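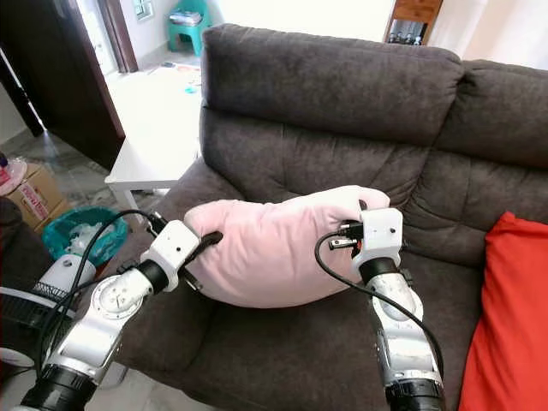
Plornbridge Household Task Collection – Frequently Asked Questions

Maintained by Carter Lapointe. Questions that are not covered go to the collection desk at Brestholm.

General

What is being collected?
Recordings of two-arm household tasks, performed by a person operating the arms remotely. Each recording is called an episode. An episode contains video from the head camera and both wrist cameras, joint positions for both arms, gripper opening, and the operator's commands, all on one clock.

What is the data for?
Training a policy that takes camera images and joint positions as input and puts out the next short run of arm motions. The policy learns by imitation. It has no separate list of rules for handling soft objects, so whatever the operators do in the episodes is what it will tend to do.

How many episodes does the current release contain?
The September release contains 1,107 accepted episodes across 12 tasks. The target for the full set is 3,000. The sofa and cushion tasks account for 583 of the accepted episodes, more than any other group.

Why are cushions such a large share?
Soft objects change shape when held. The same cushion can present a flat side, a fold or a corner depending on how it was last put down, and the policy needs to see many of these starting shapes. Rigid objects such as cups reached a usable success rate with far fewer episodes.

Where are the episodes recorded?
In furnished homes. Rooms are left as they are found, apart from items that block the base or could be damaged by the arms. Background items are not removed between episodes, and they may shift during a session.

Recording

What counts as the start of an episode?
Recording starts with both arms at the ready pose and both grippers open. The operator waits one second, then moves. Episodes that start with an arm already in motion are trimmed if the ready pose can be found in the log, and rejected otherwise.

What counts as the end?
The object is at rest in its target position, both grippers are open and clear of it, and the arms have stopped. The operator presses the left pedal to close the file. Pressing the right pedal closes the file and marks it as failed.

Does a two-handed task have to use both arms at all times?
No. Both arms have to touch the object at some point in the episode. One arm may steady the object, release it and grip again while the other holds.

How fast should the operator move?
At a steady pace the operator can keep up for a full session. Very slow episodes teach the policy to pause, and fast ones blur the camera images and raise the force on contact. The Muli console shows a speed bar. Keep it in the middle band. 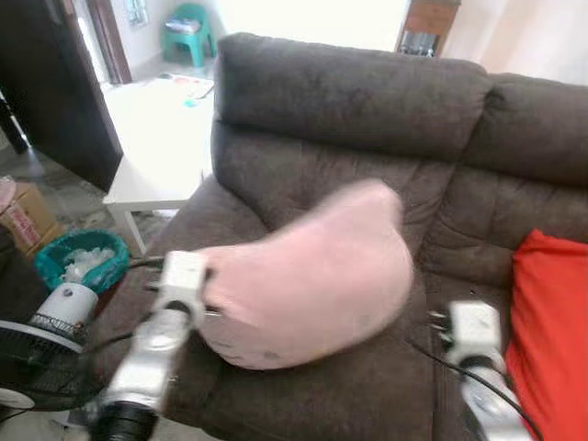
How is the starting position of the cushion chosen?
The console draws a position and a rotation before each episode, and the operator sets the cushion by hand to match. Small differences are acceptable. The drawn values are saved with the episode, but they are used only to check coverage and are never given to the policy.

What happens if the cushion slips?
Continue. If the operator picks it up again and finishes the task, the episode is accepted and tagged "recovery." These episodes are useful – a policy trained only on clean runs has no example of what to do after a bad grip. Do not drop an object on purpose to produce one.

Can the operator stop halfway?
Pauses under three seconds are left in. Longer pauses are cut during processing, provided that the arms did not move. If someone has to enter the work area, press the stop button, mark the episode as failed and begin again from the ready pose.

Quality control

Who reviews the episodes?
Each episode is checked by a script and then by one reviewer. The script looks for missing video, clock drift and joint values outside the allowed range. The reviewer watches the head camera video at double speed and confirms the task label. Aigars Paju settles disputed labels.

What are the common reasons for rejection?
Wrong task label
Head camera moved during the episode
Gripper left closed at the end
Object out of view of all cameras for more than two seconds
Cable caught on an arm or on furniture

Are failed episodes deleted?
No. They are stored in a separate folder and left out of the default training list. The Dimport loader can include them with the option include_failed.

How are the task descriptions written?
As one plain sentence per episode, starting with a verb, such as "Pick up the pink cushion with both hands and put it on the left seat." Name an object by color and type. Avoid "it" in the first mention, and leave out anything the operator did not do.

Access

What format are the files in?
One folder per episode, with compressed video and a single table of joint and command values. Dimport version 2 or later reads the folders directly. Older versions read the right wrist camera with a one-frame offset – update before training.

Can I split the data at random for testing?
This is not advised. Episodes from one room look alike, and a random split will put near copies on both sides. Use the room-level split supplied with the release.

How do I report a bad episode?
Send the episode number and the time of the fault to the collection desk. Corrections are included in the next release, and withdrawn episode numbers are not reused.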